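Cleaning and checking the hand gripper before soft-goods work

These steps are for the black two-finger hand gripper we use on cushions, bedding and other padded items. Do them before each session, and again after 60 grasps.

1. Wipe both round pads with a dry cloth. Look under the rim, where lint likes to stay.
2. Brush the grooves of the central body from back to front. Do not use compressed air.
3. Check the round metal fastener at the lower joint of each finger arm. If it turns by hand, tighten it.
4. Open and close the fingers slowly. Both arms must start to move at the same time.
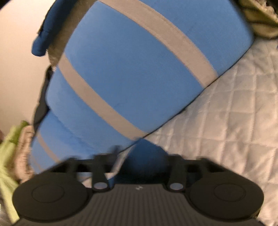 Pinura Workshop – Gripper Maintenance Team

For thick objects, come in low and bring the finger arms toward the base. A quilted cover under the object can be pinched together with it, so make the first close at 70 percent of normal speed and stop if the stitching starts to lift.

Write the grasp count in the Undel log after cleaning. At 2000 grasps the finger arms are changed as a pair – never only one. Spare arms are in the Bindby drawer, part 748.

Last changed: 14 June 2020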